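Utard cordless screwdriver, six months on

I bought the Utard in April to replace an old Barero that had stopped holding a charge. It cost £79 with a case, a charger and a set of 24 bits. Since then it has put up shelves, two flat-pack wardrobes and most of a garden gate.

The grip is comfortable and the switch is easy to find with your thumb. There are seven torque settings. I use the lowest two for hinges and cam locks, and the top one for decking screws, where it does slow down towards the end. 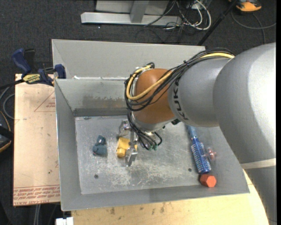
Battery life is good for the size. A full charge did both wardrobes with some left over. Charging takes most of an evening, though, and the light on the base goes green a while before it is really full.

The bits are the weak part. Two of the cross-heads rounded off within a month and I now use a Tarnon set instead - they fit more tightly and don't slip. The case is also a poor design, with clips that pop open if you carry it by the handle.

Noise is about what you would expect. It is quieter than the Barero but you would not use it late at night in a flat.

For odd jobs around the house I would buy it again. If you are fitting kitchens, spend more. Spare batteries are sold separately, and the shop I used, Ifans, had none in stock when I last looked.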